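Incidencia: sincronización de inventario detenida en el lote 3,354
Producto: Zanholm, módulo de almacén
Conector: Mornow
Prioridad: media
Estado: en seguimiento

Descripción inicial
El trabajo nocturno de sincronización entre Zanholm y el servidor de Irna se detiene siempre en el mismo lote. El proceso no devuelve error: queda en estado "en curso" hasta que vence el límite de 60 segundos y se reinicia desde el principio. Los lotes anteriores se escriben bien. Las existencias de Smits, que van detrás en la cola, llevan desde entonces sin actualizarse.

Entorno
Conector Mornow instalado como servicio, arranque automático. Base de datos local. Sin cambios de red ni de certificados en diciembre.

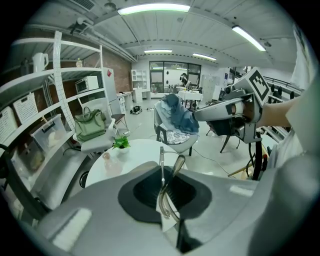

Sala, 16:40. Pinza con etiqueta blanca en el dedo.

Pruebas realizadas
16:50 - Reinicio del servicio. Sin efecto.
17:05 - Límite de espera ampliado de 60 a 70 segundos. El proceso se detiene en el mismo lote, diez segundos más tarde.
17:20 - Vaciado de la caché del conector. Sin efecto.
17:35 - Exportación manual del lote a texto. El registro 823 contiene un salto de línea dentro del campo "referencia de proveedor". El analizador de Mornow lo toma como fin de registro y se queda esperando los campos que faltan.
17:50 - Corregido el campo a mano y relanzado solo ese lote. Termina sin avisos.

Pendiente: averiguar por qué la validación de Zanholm admite el salto de línea. En el formulario no se puede escribir, así que la entrada tuvo que hacerse por importación o por la interfaz de programación.
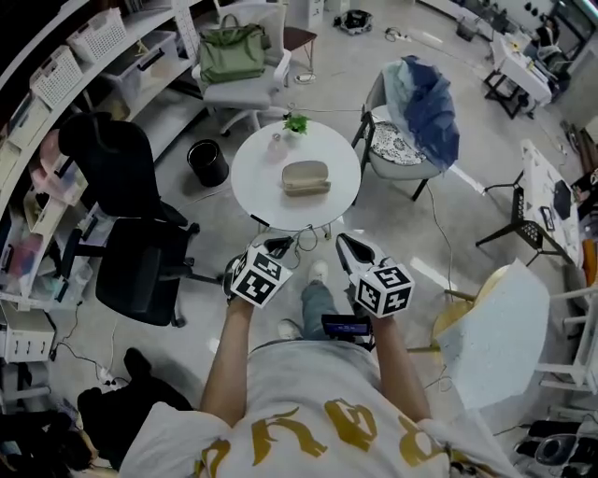 Soporte de Mornow: reproducido con el fichero adjunto. El analizador no respeta las comillas cuando el campo va precedido de uno vacío. Mientras no salga la corrección, activad "normalizar saltos" en la configuración del origen y reiniciad el servicio. No hace falta reconstruir el índice.

Aplicado a las 18:30. Cola completa procesada, Smits incluido. El ticket sigue abierto hasta recibir la versión corregida - la opción de normalizar también altera el campo de observaciones, y ahí los saltos son válidos.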